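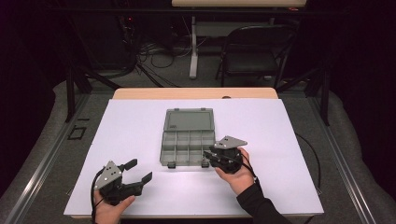

Museum of faith in the old Wetix building – what do you think?

Posted in: Prarimville town forum > Buildings and planning

otakar_d
Good evening to all. I read in the October bulletin that the ground floor of the Wetix building will become a museum about the churches and chapels of our town. The plan says 40 objects on permanent show, a room for school groups and 210 square metres in total. I am for it, but I would like to hear other opinions. My family came here from Brostuvico and we still have my grandmother's prayer book, which I would gladly lend.
Otakar Doležal

millrace
I am against. The town promised us a library branch in that building. A museum one visits once, a library every week.

otakar_d
The library was a proposal, it was never voted. I was at the meeting. But I agree that we need one.

tramline5
Who pays? The bulletin says that the Delacroix foundation gives 50 per cent and says nothing on the other half. If it is from our taxes, then I want to see also the people who had no religion in this museum. They built this town too.

otakar_d
This is a fair point and I will ask it. About the lending: small things like medals and pins must come sorted, each one in its own place and with a paper label. A box with compartments is enough. 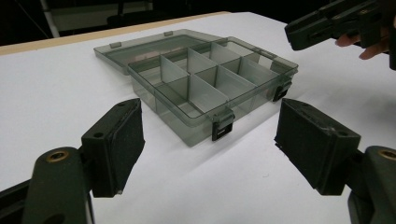

Organiser box with the lid open.

quietcorner
Is the box given by the museum or must I buy it? I have my uncle's medals from the pilgrimages, they are in an envelope now.

otakar_d
You bring your own. Please do not glue anything and do not polish the metal.

millrace
So we already collect the objects, before the vote. Very nice.

otakar_d
Nothing is collected yet, people are only writing down what they have. The vote is next month and you can speak there for five minutes, as everybody.

millrace
I will. And I will bring the old page where the library is drawn on the ground floor.

tramline5
Can you put a scan of it here? I have never seen this drawing.

millrace
Tomorrow, my scanner is at my daughter's flat.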